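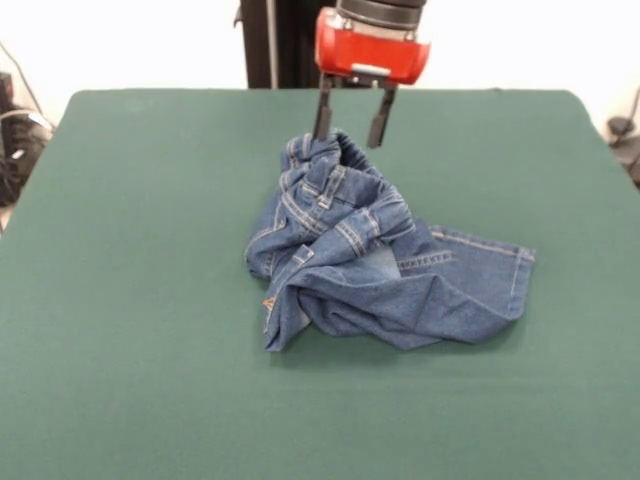

Ticket subject: Delomlow gripper kit, single-layer grasp on denim. Product under review: Delomlow soft-goods kit from Dalsgaard, on trial at our Lokham site. Opened 13/06/2023, priority normal. First off, we're really enjoying this kit, so please read the rest as a report from happy users with one stubborn problem! Jeans are the trouble. With a pair crumpled in a heap on the green table, the arm comes down on the bunched-up part at the waistband and the left finger gets to the cloth while the right one hangs in the air beside it. We'd like both fingers on the fabric before the lift command goes out, and we can't find the setting that waits for it.

Setup
Kit firmware: as shipped, no updates applied
Controller: Atel, standard profile
Garments: jeans, tea towels, T-shirts, one heavy work jacket
Task: pick from heap, lift, lay flat

What works
Tea towels and T-shirts are a joy. We ran 155 picks on mixed light cotton and the arm just kept going, including a few wadded-up shirts I'd have bet against. The guided setup is the best I've used (the colour prompts on the panel are so much friendlier than the old numbered codes), and a new operator had it going before lunch.

What doesn't
Jeans, mostly at the waistband. Where it's folded over on itself there are belt loops and thick seams all in one spot, and the planner seems to love that spot. It picks the highest point of the heap every time. Legs are much better, as they lie flatter and there's only the hem to worry about.

Tried so far

1. Recalibrated the fingers using the panel routine. Passed first go. No change on jeans.

2. Raised the grip force by 3 steps. Slightly better on the jacket, no better on jeans. Put it back to the default.

3. Slowed the final approach. Helped a little, but the fingers still come down with one ahead of the other when the heap slopes.

4. Turned on "avoid thick seams" under Garment Options. Great feature! It steered clear of the side seams nicely, but still went for the waistband. Does it know about belt loops?

5. Swapped the fingertip pads for the spare set in the box. Same result.

Questions for support

Is there a way to hold the lift until both fingers report contact? The manual mentions a contact check on page 5 but the menu it points to isn't on our panel.

Can we mark the top of the heap as a low-priority grasp area for one garment type only? We don't want to lose it for towels, where it works beautifully.

The log fills at 2,000 entries and then overwrites the oldest. Can that be made bigger? We lost the first morning of jeans runs that way.

Update, same ticket
Support replied with the missing menu: it's hidden until Advanced Grasping is switched on in the Atel profile. Found it, switched it on, contact check now shows up. Thanks for the fast answer. Jeans runs are queued for tomorrow and I'll attach the log before it rolls over. Please leave the ticket open, the other two questions still stand.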